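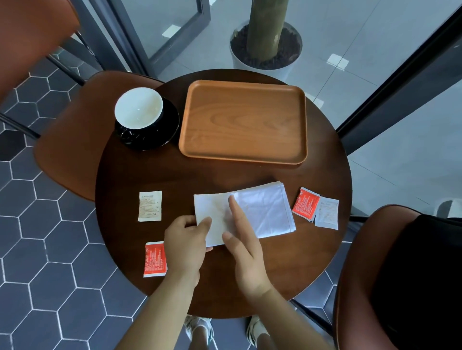 Folding a white cloth napkin on a round wooden table.

Unit 4: Pricing a soft drinks list

Welcome back! Last session covered spirits, and now we get to my favourite part of the bar – everything without alcohol in it. It used to fill one dull line at the bottom of the menu, and it can now earn a really healthy share of the takings.

Our case is Crichton, a members' bar with 80 seats. In August it replaced its post-mix cola gun with bottled mixers from Sirau and a bitter orange soda from Lollero. Sales in the first month came to 296 bottles of Sirau tonic and 100 of the Lollero.

Key terms
Pour cost: what the drink costs you, divided by its selling price before VAT.
Cash margin: selling price before VAT, minus cost.
Listing fee: money a supplier pays to be on the menu. Balel, a rival mixer firm, offered Crichton £900 for a year as sole supplier.

Do look at cash margin as well as pour cost! A bottle bought at 80p and sold at £3.20 before VAT has a pour cost of 25% and leaves £2.40 in the till.

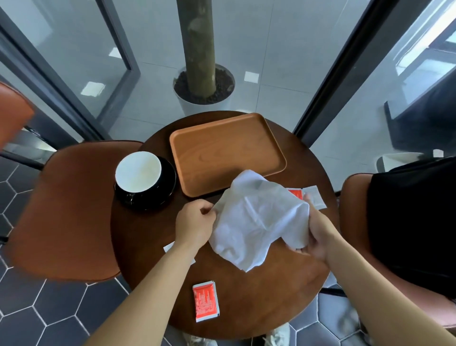
White napkin in hand, with a wooden serving tray at the back of the table.

For the seminar
Work out Crichton's monthly cash margin on the tonic, using the prices above. Then decide whether you would take the Balel offer, and bring your workings – rough ones are fine. Next time we taste tonics side by side, so please skip the strong coffee beforehand.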